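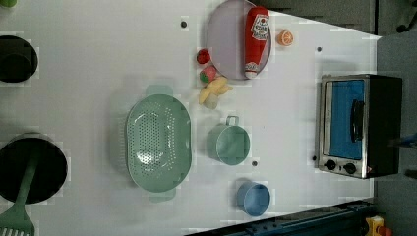
**Open afternoon at the Griltley unit: did anyone else go?**

**solder_and_toast** wrote:

Went along to the robot open afternoon at Griltley, January 2025, on the grounds that it was free and my other option was the in-laws. Expected a man with a laptop and a slideshow. Got a man with a laptop and a slideshow, and then a toy kitchen.

I mean it. Play food, little mint-green pans, a toaster oven I was quite tempted to ask the price of. The job on the day was tidying up after an imaginary cook: you called out an item and where you wanted it, and the arm had a go. Khadija Ramadan ran our session and was very patient with a room full of people who all wanted to shout "banana".

My group had 4 goes. It put the strawberry in the colander, which got a round of applause I'd normally save for a landing in high wind. It moved the ketchup. It thought about the spatula for so long that a child near me asked if it had died. Then it did the orange slice, very gently, into the wrong bowl.

Worth the trip? I think so. Anyone else?

---

**Nadska_Pete** wrote:

I was in the group after yours. We got no strawberry. We got it pushing the little saucepan along the table like someone moving a wasp.

Don't see the fuss, myself. I paid 40 quid in petrol and parking to watch a machine fail to clear up a doll's dinner. My dishwasher has been doing the real thing for years and doesn't need a talk first.

---

**ghiz_c** wrote:

Ghizlane Cherkaoui here, I helped on the door and with the second session, so blame me for the saucepan.

Pete, your dishwasher needs you to load it. That's rather the bit we're working on. The handle on that pan is a thin loop and the grip has to come in at a decent angle, and if it's a bit off it nudges the pan, then chases it. Khadija had it going nicely in the morning. By your session somebody had turned the pan round and it didn't care for the new arrangement.

The wrong bowl was my doing too. I said "bowl" and meant the plate.

---

**Nadska_Pete** wrote:

So it did what it was told and the human was at fault. I take it back, it's ready for industry.

---

**marrowfat** wrote:

Question from someone who couldn't get there. Why toys? If it's meant for kitchens, give it a kitchen. I've seen the Calik one on their stand at a trade do and that was picking up proper crockery.

---

**ghiz_c** wrote:

Cheap, light, bright, and when they hit the floor we pick them up again. We've practised the tidying job 3000 times since July. I wouldn't want to sweep up after that in china.

Real pans are next on the list. Real ketchup is a long way down it.

---

**solder_and_toast** wrote:

@marrowfat I saw the Calik one as well, and it was the same mug, from the same spot, all day. Looked lovely. I'd still sooner watch something that lets the public choose and then makes a mess of it.

---

**marrowfat** wrote:

Fair, though I'd say a firm that can do one mug every time is nearer to selling me something than one that can do a strawberry sometimes.

---

**ait_brahim_rd** wrote:

Depends what you're buying. We run packing arms at Ait Brahim and ours are the one-mug sort. Brilliant until a supplier changes the carton, then you have 60 people standing about while someone re-teaches the thing. I'd put up with a lot of dropped bananas for one that could work out a new box on its own.

Did it use the toaster oven at all? Doors are what I'd want to see.

---

**ghiz_c** wrote:

Not on the open day. It can open the door. Khadija won't let it do so in front of visitors until it can also close it.

---

**Nadska_Pete** wrote:

I have a teenager at that stage.

Is there another one planned? Asking for the wife.

---

**ghiz_c** wrote:

July, if we get the room. Same table, fewer people shouting banana. I'll put the sign-up in this thread, and Pete, there's a free car park behind the building.

---

**Nadska_Pete** wrote:

There's a WHAT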